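Entretenir ses vêtements en denim, en laine et en tweed

Un jean brut, une veste de tweed ou un pull à torsades durent des années si on les lave peu et si on les range correctement. Les conseils qui suivent valent pour les pièces courantes. Pour un vêtement doublé ou ancien, lire d'abord l'étiquette.

Le jean brut

Avant le premier lavage, faire tremper le jean à l'envers dans une bassine d'eau froide avec une cuillerée de vinaigre blanc. Laisser une heure, rincer, suspendre par l'ourlet. Le bain dégorge, donc pas de bassine en plastique clair.

Ensuite, laver à 30 degrés maximum, à l'envers, boutons fermés, essorage faible. Pas de sèche-linge. Entre deux lavages, une tache se traite localement avec un linge humide et un peu de savon de Marseille. Passer le jean au congélateur n'enlève ni les taches ni la graisse.

Les ourlets se prennent après le premier lavage. Certaines toiles non traitées perdent plusieurs centimètres à l'eau.

La veste de tweed

Brosser après chaque port, de haut en bas, avec une brosse en soies naturelles. Vider les poches avant de suspendre. Le cintre doit être large aux épaules ; les cintres en fil de fer du pressing marquent la laine en quelques semaines.

Après la pluie, laisser sécher à l'air, loin du radiateur, puis brosser. Pour les faux plis, accrocher la veste dans la salle de bains pendant la douche, puis l'aérer 12 heures avant de la remettre au placard.

Les pulls

Laver à la main dans une eau à peine tiède, avec une lessive pour laine. Dix minutes suffisent. Ne pas tordre : rouler le pull dans une serviette éponge et appuyer. Faire sécher à plat, en remettant les manches à leur longueur.

Les bouloches s'enlèvent au peigne à laine, tricot bien tendu sur une table. Le rasoir électrique va plus vite mais amincit les coudes. J'utilise un peigne Wusell, acheté dans une mercerie, et les dents tiennent toujours.

Les boutons

Recoudre dès que le fil se détend. Pour un manteau, prendre du fil ciré, former une tige de quelques millimètres et poser un petit bouton plat sur l'envers. Le fil à polyester ordinaire convient aux chemises, doublé, en 40 centimètres de long. Au-delà, il s'emmêle.

Le rangement d'été

Tout doit être propre avant d'être plié. Les mites cherchent les taches. Housses en coton, copeaux de cèdre à poncer légèrement en février, quand ils ne sentent plus rien.

Texte : Zhuoran Jiang
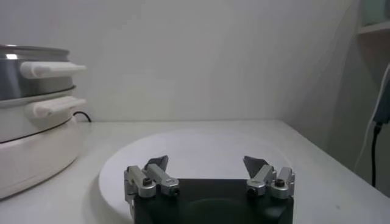 Deux doigts articulés en aluminium gris clair, montés sur un boîtier noir.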